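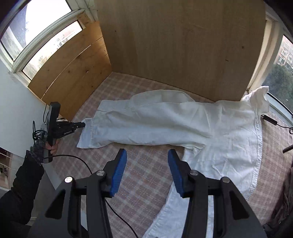 Price the spares first and the grippers second, Mawuli Wumbei wrote in the margin of my first budget, and I'm a little embarrassed to say I ignored it for two drafts.

4.2 What we planned to buy, and what we should have planned to buy

My first budget for the Nollari project was basically a list of big things. Grippers at the top, then storage, then a line called "other" that I filled in by guessing. I'd never bought hand-held grippers before (I'd bought plenty of robot arms, and I figured a tool with a handle on it had to be easier). So I asked for quotes from Plukow and Stisix, put them next to each other, picked the lower one and felt pretty good about it.

The trouble is that the two quotes weren't for the same thing at all. Plukow had priced a pair of grippers with everything needed to start recording, cables and chargers included. Stisix had priced the grippers, period. Once I added what was missing, the gap between them came down to $200, and for that money I'd much rather have one box show up than spend a week chasing connectors. If you take one practical tip from this section, make it this: write your own parts list, send the same list to every vendor, and ask them to mark each line yes or no.

The other thing I got wrong was the work itself. I'd pictured a nice clear bench. But Nollari is about household clothes handling, and we wanted the recordings made in the kind of rooms where people deal with laundry, so a good share of our sessions happen on beds. That changes the shopping list more than you'd think! A bed is low and wide, the person has to lean over it, and any cable that looked fine on a bench now has to cross the blanket without getting folded into the pants. We ended up reordering cables in a longer length. They're cheap, but the second order took 12 days to arrive, and the schedule had no slack for that.

Clothes need a budget line too, by the way. I left them out completely, on the theory that everybody owns pants. Everybody does, but you want the same garment available again next month, in the same size and color, and you want a backup for when a seam goes. White fabric was my own request, for contrast, and I'd ask for it again, though it does mean putting laundry costs in the plan. For pants, we wrote the task around grasping one leg near the hem (Figure 2), which let us plan the sessions with one garment type before we paid for a whole wardrobe.

Figure 2. Pants on a plaid blanket, with a fold of one leg held between the fingers of a hand-held gripper. A second gripper is held higher, over the bed.
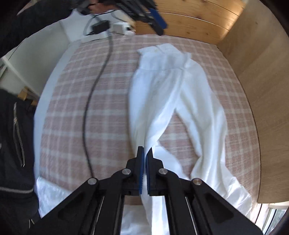 So what did the final version look like? I sorted every item by how long we could keep working without it. A missing gripper stops a two-handed session cold, which makes a spare gripper worth its rather painful price. A worn finger pad is something you can live with until the afternoon, if you've got a fresh one in the drawer. Storage turned out to be the easy part, and I'd set aside too much for it, so I moved the extra into pads, cables and clothes, and nobody on the team has complained about it.

Training time went in as a real cost as well. Zakaria, the scheduling tool we use, books people in blocks, and my first plan had every block down as recording. New people need a block just to get used to the grippers, and I now count that as paid time with no usable data coming out of it. Nine people went through it in October. I'd keep that block even if money got tight, and cut from the garment line before touching it.

One item is still open. We haven't decided whether to buy a service plan or keep paying per repair. We've had only 2 repairs so far, both small, and that's too few to say much, so for now the repair money sits in its own line and carries over if we don't spend it. The full parts list, with the yes/no columns we sent to the vendors, is in Appendix B.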